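Seren Parry is eating toast over the sink when I get through to her, and she wants me to know it is very good toast. She has been up since five, she has a fitting at noon, and somewhere in between she is supposed to learn a song in a language she doesn't speak. She sounds thrilled about all of it.

"I like a full day," she says. "If I have an empty one I reorganize the spice drawer, and then I can't find the cumin for a month."

Fans of Meredith will know why her days are full. The small-town drama finished filming its fourth season in June, and Parry's character, the hot-headed hotel keeper Nell Skokska, has gone from a guest part in the pilot to the person everyone on my couch yells at. She was hired for two episodes. She had one line in the first, and she can still do it for you, with the pause.

"It was 'We're full.' That's it! I must have said it 1000 times in my kitchen. We're full. We're FULL. My neighbor thought I was turning somebody away."

The writers kept her. By the end of the first season Nell had a backstory, a bad marriage and a last name, and by the second she had the hotel. Tomos Voyle, who created the show and still writes most of the finales, told me over the phone later that week that he had no plan for the character at all.

"We needed someone behind a desk," Voyle says. "Seren came in and played her like she'd been insulted about an hour before the scene started. I went home and wrote her three more pages that night. I've been trying to find out who insulted her ever since."

I asked him whether season four answers it. He laughed for quite a while and then asked about the weather where I was.

What I can tell you, having seen the first two episodes, is that the new season is the best since the opener, and that the dinner party in episode two is worth clearing an evening for. It runs almost eleven minutes without leaving the table. Parry barely speaks in it, and I couldn't take my eyes off her.

"We rehearsed that one like a play," she says. "Four days. You have to know when to pick up your fork. If you eat in the first take, you're eating in all of them, so the smart ones push a potato around. I was not smart. I had so much potato."

She grew up in Grellstead, over her aunt's dry cleaning shop, and went to work in the box office of the old Korkeo theater when she was seventeen. The Korkeo opened in 1923 and seats 514, a number she can recite because she used to have to balance the till against it. She saw every show that came through, sometimes from the back stairs, and took notes on a pad meant for phone messages.

"I wrote down what made people stop coughing," she says. "I still think that's the whole job. If they stop coughing, you're doing fine."

Last winter she went back to host a fundraiser for the theater's new roof. She told two stories about the box office, sang a duet with her cousin ("badly, but we committed") and stayed until after midnight signing ticket stubs. People had brought stubs from 2000, from before she ever worked there, and she signed those too.

The song she is learning now is for a film, her first lead, which starts shooting in the fall. She plays a wedding singer who loses her voice and takes a job on a ferry. She isn't allowed to say much more, and she says a good deal more anyway, then asks me to leave it out. I will only report that there's a goat.

Does she worry about leaving Nell behind?

"Oh, I'm not leaving her! They'd have to carry me out of that hotel. I've asked Tomos for six more seasons and a dog."

Voyle confirms that the dog has been requested, in writing, more than once.
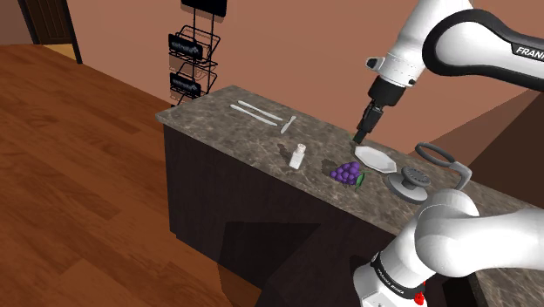
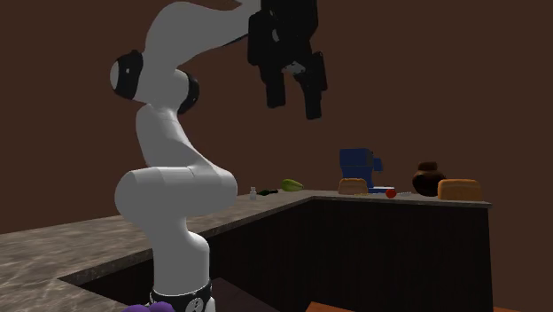
Images: computer renderings

Before we hang up I ask what she watches when she gets home. Baking contests, she says, and old detective shows with the sound low, and any program where people look at houses they can't afford. She has never watched a full episode of Meredith in company. She tried it once with her aunt, who talked through the whole thing and then asked when Seren was coming on.

"I'd been in four scenes," she says. "She said, 'That was you? You looked so cross.'"

Season four of Meredith starts next month, with the first two episodes on the same night.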